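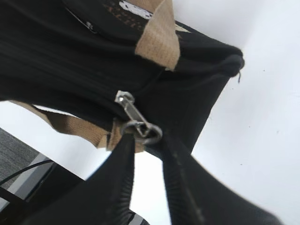 Bag task, wrist view: the ring below the snap hook, with the gripper fingers on either side.

Robot Teleoperators and Task Raters, part-time
Nosteo, Stendlow site
Posted 11 January 2021

Nosteo is hiring for Dollulora, a project that tests whether robot arms can do ordinary chores at home and on a shop floor. The short answer so far is a few of them, slowly. Folding a towel laid flat is usually fine. Bags, zippers, straps and anything that sags when you let go of it are still hard, and most of the work in this round is on those.

We have 22 places: 18 operators and 4 raters.

What operators do
You sit at a station and guide a pair of arms through a set task using hand controllers and the wrist camera views. A task might be opening a bag, closing it again, clipping a hook to a strap or moving stock from a bin to a shelf. Each attempt is recorded from start to finish, including the bad ones. Please don't restart because an attempt looks clumsy. Once enough attempts are in, the arms run the same task without an operator and the raters take over.

What raters do
You watch recorded runs and mark each one as done, partly done or failed, with a line on where it went wrong. "Dropped the tab twice, then pulled the fabric" is a useful note. "Bad" is not. The current list has 112 chores on it and raters see all of them.

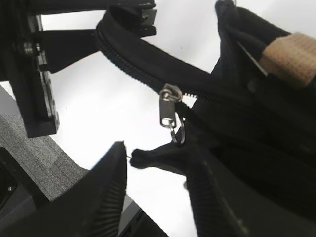

Zipper task: slider, pull tab and ring, with a fingertip close to the pull.

Small metal parts on dark fabric take patience. Operators lose sight of the pull behind a finger and have to back off and come in again. If that kind of thing makes you want to throw the controller, the rater job may suit you better.

You should have
Steady hands and normal or corrected eyesight (operators)
Clear written English (raters)
The ability to sit for 50 minutes at a stretch
Work history in retail, housekeeping, laundry or warehouse picking is a plus for either job. Robotics experience is not required and we don't give extra credit for it.

Hours and pay
Shifts are four hours, mornings or afternoons, up to five a week. Operators and raters are paid $181 per shift, training shifts included. The round starts in March and we expect it to last through the summer. Parking is free in the Hinds lot behind the building. There is no remote option for operators. Raters can work from home after the first two weeks.

To apply
Send a resume and a short note to Thư Ông, operations lead, through the Nosteo contact form. Put "Dollulora" in the subject line and say which job you want and which shifts you can work. Operators will be asked in for a one-hour paid tryout on a bag task.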